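4.3 Repeating the Karna hand-guided trials

The Karna method claims that 10 guided demonstrations are enough to learn a grasp. Treat that figure with care until you have your own numbers. Salinas got it on a bare table, and ours never are.

1. Clear a working patch, but leave the usual clutter at the back.
2. Start the Pletum logger and check that both arms report.
3. Guide one arm by hand through the whole movement. Keep your grip light — a firm push shows up in the log as if the arm had chosen it.
4. Record 10 demonstrations, then run 200 trials without touching either arm.
5. Score every trial, including the ones you would like to forget.

Note: Do not compare guided runs with free runs. The published plot mixes the two, and we could not separate them again.

Caution: Keep fingers out of the joints while guiding, and know where the stop button is.
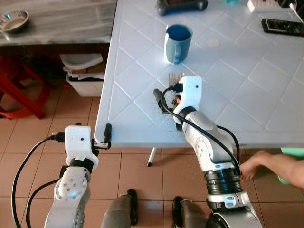
6. Move the mug and repeat from step 4. If the score drops by more than 5 points, the policy has probably learned the table and little else. Ours dropped by 27.
7. Save the failed runs with the rest. Khoo's summary script skips them unless told otherwise.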